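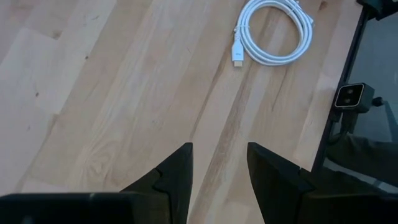

How long should a desk cable be?
Measure the run from port to port along the path the cable will follow, then add 12 inches for slack. Most desks need less than people buy.

Jibrin Cable Sorting Set
Item 598, sold by Zaltaden

The Jibrin set is for drawers and boxes where the cables have ended up in one pile. It comes with two open baskets, a sheet of 100 write-on labels and a roll of reusable ties. The larger basket takes long cables. The smaller one is meant for adapters and other small parts.

To sort a pile, clear a table and lay every cable out on it before anything goes in a basket. Coil each one loosely, in the same direction it already wants to bend, and leave the plugs on the outside where you can read them.

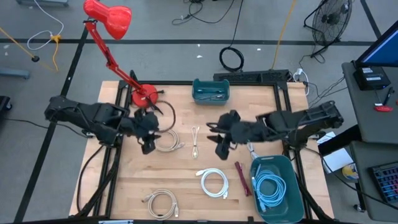 Put like with like after that – display cables together, charging cables together – and label the coil near the plug. Don't pull the ties tight. A tie should slide along the coil when you push it with a thumb.

Baskets can be washed by hand in warm water. Labels take ballpoint or fine marker and peel off cleanly for the first few weeks.

Refill labels: item 269
Extra ties: see Kavodska ties, sold separately
Returns: unused sets only, with the label sheet complete

Questions about bulk orders for schools and offices go to Ifeoma Bassey at the Zaltaden order desk. The next shipment of refill labels is due in March.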